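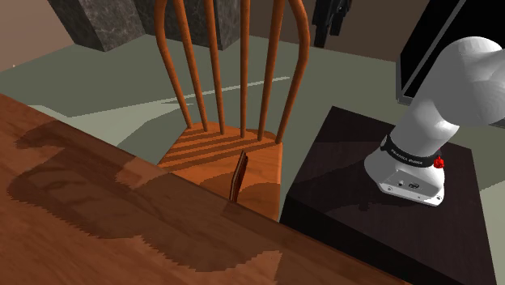 The budget for the second arm goes in at the end of April, and the lab has been asked to put figures against every line before then. Most of the work so far has been done in simulation, and that has shaped the list more than we expected. The arm in the model is the Franka Emika, fixed to a square black pedestal just past the end of the wooden table, with its base level with the seat of the chair. That layout is the one we have been planning against, so the shopping list starts with the stand and works outwards.

**The stand.** Grostberg have quoted for a welded steel pedestal with a flat top plate, drilled to the bolt pattern we send them. Delivery is six weeks from order. Molley make a lighter one in aluminium that comes in two parts and can be carried up the stairs, but it has to be bolted to the floor and the building office would need to agree to that. We are leaning towards Grostberg. Their price includes levelling feet and delivery to the ground floor only, so allow for a pallet truck and an hour of somebody's time.

**The arm.** We have asked for prices with and without the extended warranty. The warranty has to be taken at the time of purchase and can't be added later. Last time we left it out, and the repair in the second year came out of the consumables budget, which then had nothing in it until the summer. It is in the draft this time. If the total has to come down, please don't take it from this line without speaking to the group first.

**Gripper and fingers.** These are on a separate line from the arm and should stay there. We want one gripper and three sets of fingers. Two sets will be in use and the third kept in the drawer. Thin upright things such as boards and book covers are hard on fingertips, and the simulated ones never wear out, so there is no useful figure from the model for how many we will get through. The number is taken from what we used on the first arm.

**Furniture.** The table and chair need to be bought as well. It was left off the first draft on the grounds that there is plenty of furniture in the building, but the sizes have to match the model or we will be measuring everything again. Abou Zeid, who fitted out the teaching room, can make a table to our drawing and supply a chair with a spindle back. They want the drawing by the middle of the month. We have put 200 pounds against the chair and are waiting for a figure on the table.

**Computing.** Nothing new is needed for running the arm. The simulation machine is another matter. It is slow once shadows are switched on, and two people can't use it at once. A replacement graphics card is in the draft as a separate item, and can be moved to next year if needed.

**Safety and installation.** Pastero will do the risk assessment and the guarding. Their visit has to be booked after the stand is in place and before the arm is powered up, so a late stand pushes everything back. Please keep the corner by the sink clear from now on. Boxes left there will be moved to the corridor store.

Three things are still open:

- whether the emergency stop goes on the table side or by the door
- who holds the spare key to the guarding
- whether carriage on the arm is charged to us or to the central equipment fund

Comments on the draft should go to the lab inbox. The spreadsheet is in the shared folder under Equipment, second tab. Please add notes in the right-hand column and leave the totals alone, as they feed into the department's sheet.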